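Coffee corner, upstairs: a chat with Aurelia Gasser

Written up quickly between two meetings, so forgive the state of it. Aurelia Gasser looks after the kitchen on the second floor at Kundier, plus the two little coffee points down by the stores, and before that she spent years behind the counter of a place called Chávez in Erkham. Proper espresso bar, six stools, a queue out of the door by eight. So she has opinions. I got half an hour of them, sat at the end of the long table with a cup each.

First thing I wanted to know was why capsules. I'd have expected someone from a real bar to turn her nose up.

"I did turn my nose up. For a year, maybe more. Then you see what happens to a grinder in an office. People put the wrong beans in, somebody puts instant in the hopper, it's blocked by lunchtime. With a capsule you can't do much harm. You can put it in upside down, that's about it."

And do people put them in upside down?

"Every week. Wide side is where the rim is, narrow side goes in first on ours. There's a note on the machine. The note has been there since December and I still get called up the stairs."

She gets through more of them than I'd guessed. Last quarter it was 3000 for the whole building, of which the second floor had 1000 on its own, which she puts down to the design team and says no more. The order comes from Gavimar, in sleeves, and she unpacks them herself into the drawer under the machine. Dark ones left, decaf right. It used to be a basket on the worktop but people took handfuls.

"Handfuls! Into the coat pocket. I don't mind one for the train, you can't do anything with it on the train anyway."

Grounds are the other half of the job. There's still a filter machine for meetings, the big one, and she keeps what comes out of it. Also cuts open used capsules when she has the time, which is rarely. Goes home in tubs for the roses, or to Dirk Van der Linden in accounts who grows mushrooms in his garage and will take any amount.

"Dirk would take the lot. He asked for a weekly figure once, like it was an invoice."

I asked what she looks for in them. A lot, apparently. She keeps a bit in a glass when she is trying something new, so she can see it from the side.

"In a tin you only see the top. Glass, you see if it's gone to lumps, if it's clumped down at the bottom. Colour as well. Very dark, near black, I start thinking it's roasted too hard, and then it'll be bitter whatever you do with the water." 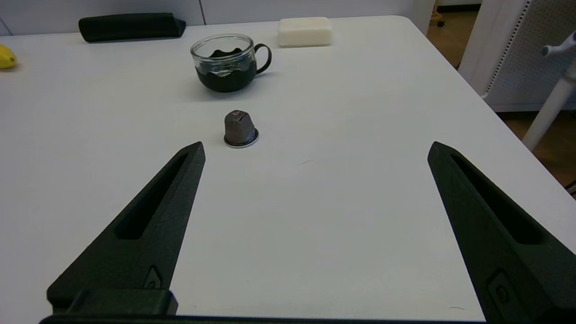 How long do capsules keep once the sleeve is open?

Months, if the drawer is dry and away from the dishwasher. Aurelia goes by the date on the sleeve and uses the oldest first, and says the foil matters far more than the box does. A dented rim she throws away – it won't seal in the machine and you get a thin grey cup and a puddle.

We moved on to cups, a sore point. She likes glass for coffee, always has, the Chávez habit. The office likes mugs. The mugs go missing, come back in spring with things growing in them, and nobody will own up to the one with the chipped handle.

"Glass gets washed. I've noticed that. You can see it's dirty so you wash it. A brown mug can go weeks."

What about the table itself? It's white, it was her choice and I have heard complaints about it. Shows every ring.

"That is why I chose it. If it shows, they wipe it. On the old one you put your elbow in something before you knew it was there." She wipes it down at ten and again at three with plain soap, no sprays near the food. Fruit stays out on the table through the day, and goes in the caddy when it's past it. She'd rather people ate it.

Any money in all this? Not much. The descaler and the new seals came to 386 last year, the machine service was 611 on top, and she reckons half the service could be avoided if the drip tray was emptied when it's full and not the day after. She has asked for a second tray. She's still waiting.

Would she go back to the bar? Long pause here, she got up to rinse her cup.

"For the mornings, yes. Not for the evenings. There you know who is coming in by the door, you've started the cup before they've sat down. Here they press the button themselves." Then she remebered the stores needed decaf and that was more or less the end of it, apart from the way she makes her own, which I did get out of her on the stairs: one capsule, the short button, cup warmed under the tap first, and a bit of hot water added afterwards. Never the long button. The long button just pushes more water through coffee that's allready given you everything, she says, and you can taste it.

I've been using the long button for four years. Trying the short one tommorow.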